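Slip and fall at hotel, do I take the first offer??

tallpine_88
Ok so long story short. Went down on a wet floor at the Jendley in Kevorville back in July, landed on my wrist. Small fracture, 4 weeks in a splint. 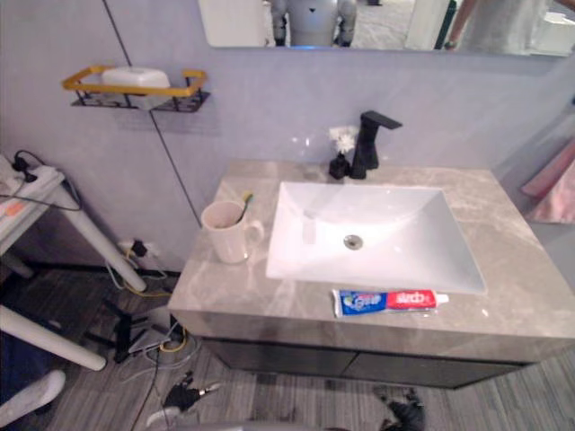

Front desk wrote up a report but wouldn't give me a copy. Now their insurance is offering 400 bucks plus the ER copay if I sign a release. Adjuster wants it back by Tuesday. Take it or no?

mudflap
Do not sign. A release is a release. If the wrist acts up next year you're stuck with it.

Corin_T
^ this. Also that Tuesday deadline is just the adjuster's. Look up the real one for your state, it's usually way longer

garnetrose
Gonna disagree a little. I had almost the same thing at a grocery store in Tikdale, turned down the first offer, spent 8 months going back and forth and ended up with barely more after the lawyer took his cut. Sometimes small is small.

mudflap
A sprain maybe. He said fracture.

garnetrose
I can read. Healed fracture, 4 weeks. Did you miss work OP?

tallpine_88
Missed 2 weeks, I do drywall. No sick pay. Didnt tell the adjuster that, she never asked

Corin_T
Well there you go, lost wages. Get a letter from your boss with dates and hourly rate. And ask for the incident report in writing, email so theres a record. They may still say no but at least you asked

hallway_ghost
was there a wet floor sign? thats the whole case right there

tallpine_88
No sign that I saw. Guy at the desk said there was one by the elevator. I came from the stairs

hallway_ghost
ok so they'll argue it was posted. Any witnesses? ask them to save the lobby video too, those get recorded over fast

mudflap
July tho, probably gone already

garnetrose
ok with lost wages I'd counter, I take it back partly. Still wouldn't hire anyone before talking to a couple of them. First visit is free most places

tallpine_88
There's a Makori Law downtown that does free consults, calling in the morning. Not signing anything til then. Any idea if I need the ER xrays or just the bill

Corin_T
both. and the follow up notes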